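Pre-session checklist for home collection, with my comments
Bedroom station, garment folding set
Filled in by Annag Leckie, 2026-03-22

I've kept the numbering from the old sheet so it still lines up with the one the Brillico folks use. Anything marked "comment" is me talking, feel free to skip it if you've done this station before (but please read item 6, it changed).

1. Walkway clear from door to bed
OK.
Comment: I moved one extension cord behind the dresser. You step sideways a lot when you fold, way more than you think, and you're looking at your hands the whole time.

2. Hand grippers: finger screws tight, no cracks, no sharp edges
OK on both.
Comment: I run a scrap of old pantyhose over each fingertip. If it snags, it'll snag a shirt too, and then you've got a pulled thread in every clip after that. The left one had a burr back in October and we lost a whole morning of T-shirts to it. Cheap trick, works great!

3. Pinch check
OK.
Comment: Squeeze each gripper closed on a pencil, never on your finger. I know it's tempting. The spring on the newer Givby pair is a lot stiffer than the one you're used to.

4. Head strap and camera mount
Needs attention.
Comment: The strap is fine but the padding is getting thin at the forehead, and I had a red line there after 30 minutes. I've put in a request for the Friesen pads (the wide ones). Until they come, fold a washcloth under it and take a break between batches. Please don't just loosen the strap, the camera droops and you end up recording your own stomach.

5. Batteries
OK, both packs at 94 percent when I started.
Comment: No swollen corners, no funny smell, charger unplugged before I left the room. Don't charge on the bed. Ever. There's a shelf for that.

6. Work surface and starting position
OK, with a note.
Comment: So this is the one that changed. The old sheet said "smooth the bedding flat before each take," and we don't want that anymore. A few wrinkles in the sheet are good, the learning side has asked for them, and a real bed has wrinkles anyway. What I check now is that the mattress doesn't slide when I lean on it and that there's nothing hard hidden under the sheet where a fingertip could jam.

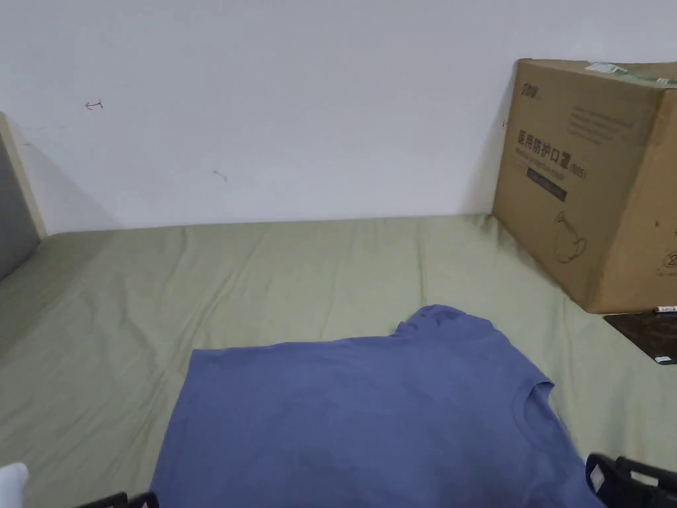 For the shirts, mix up how they start. Neckline toward you, neckline off to the side, one sleeve sticking up, whatever happens when you put it down without fussing. If you line it up nicely every time, the model learns that shirts come lined up nicely, and then it's useless on laundry day. I do four takes per shirt and turn it between takes.

7. Things nearby that could fall or get knocked
OK.
Comment: We do want ordinary stuff around the edges of the work area, boxes and pens and so on, so I'm not going to tell you to clear the bed. But give anything tall a little push before you start. If it wobbles, lay it down or slide it back to the wall. Caps on all pens, please. I have ruined a pillowcase and I'm not proud of it.

8. Private items out of view
OK.
Comment: Mail, pill bottles, family photos, phone screens. Turn your head slowly through the whole room the way you would in a take and look at what the camera would catch. Mirrors too! I forget mirrors about once a month.

9. Stop rule understood by everyone in the house
OK.
Comment: If somebody walks in, or the dog does, put both grippers down and stop the recording. Don't try to finish the fold. We can throw out a take, we do it all the time, and the upload form in Flustar has a box for it now.

Still open after this check
Forehead pads, see item 4.
The tape on the left gripper handle is starting to peel. It isn't dangerous yet, but I'd like it redone before the towels set, since you grip harder with towels.
Item 2 should probably mention the finger tags. They need to lie flat and be wiped clean, and right now that's only written in the setup notes, where you won't see it unless you go digging.

Result: station cleared for the T-shirt batches. Towels on hold until the tape is done. If you use the room before me, add your comments under mine and leave the old ones in, even the silly ones, I do go back and read them.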